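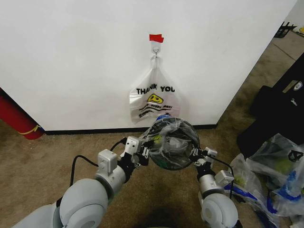 Progress report to the Quezada Fund, Jetotdale Reuse Room
November 28, 2024

Hi all — time for a catch-up on the bag and container project, and I'm happy to say we're in good shape!

When you gave us the $500 in June, we had one drawer stuffed with shopping bags and a heap of takeout tubs with no lids. Now the bags live on the wall. We went with stick-on plastic hooks (no drilling, the landlord at Drostier was very clear about that), and each one holds a bag by the handle, down low enough that kids can reach in too. We have 18 hooks up so far and I'd like to get to 20 before the holidays.

The smiley face THANK YOU bags are still my favorites. They're thin, but they're fine for light stuff like clear plastic containers, and people spot them right away. We tried paper sacks from Pultia for a while and the handles kept tearing, so I've gone back to plastic for anything on a hook.

Two hooks came down over the summer. I think I hung them before the wall was properly clean — my fault — and both have been replaced out of the supplies money.

Still on my list: a shelf for glass jars, and labels in bigger print. The jar shelf is waiting on a price from Drostier. I'll send the receipts separately, and you're welcome to drop by any afternoon and bring your bags!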